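Trusthorpe Arts Center
Workshop and Studio Guidance for Exhibitors

Preparing, Hanging and Storing Works on Paper

The following guidance is issued to all artists and groups exhibiting in the Eltis Gallery or working in the Holton Studio. Please read it before delivering work to the building.

Handling. Wash and dry the hands before touching unframed paper. Hand cream leaves marks that may not show for several months. Large sheets should be lifted by two opposite corners and carried by two people where either side is longer than the arm. Cotton gloves are available at the front desk, although clean hands give a better grip on thin paper.

Flattening. Sheets that have been mailed in a tube should be unrolled the evening before installation and laid between clean blotters under an even weight. Do not use an iron. Stubborn curls may be left under weight for up to 7 days in the Wogan Room, by arrangement with the gallery office.
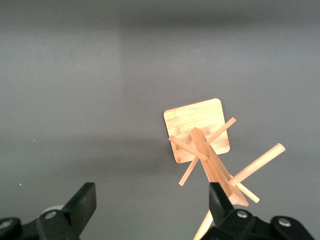

Hanging. Unframed work may be fixed with hinges of Japanese tissue and wheat paste, or with magnets over a steel strip. Masking tape, poster putty and double-sided tape are not permitted on gallery walls - they lift the paint and stain the sheet. Hinges should be placed along the top edge only, so that the paper can move as the air in the room changes. Mark the wall in soft pencil and remove all marks with a white vinyl eraser when the work comes down.

Labels. Labels are placed to the right of the work. Print on matte card and cut with a sharp blade against a steel rule. A dull blade drags the card and leaves a furred edge.

Storage between exhibitions. Interleave sheets with acid-free tissue and keep them flat in a closed drawer, away from outside walls and heating pipes. Charcoal and pastel should never be stacked without a spacer mat. Write the title on the folder in pencil, and leave the back of the sheet clean.

Questions about installation may be directed to the gallery office at extension 456 before 4 p.m.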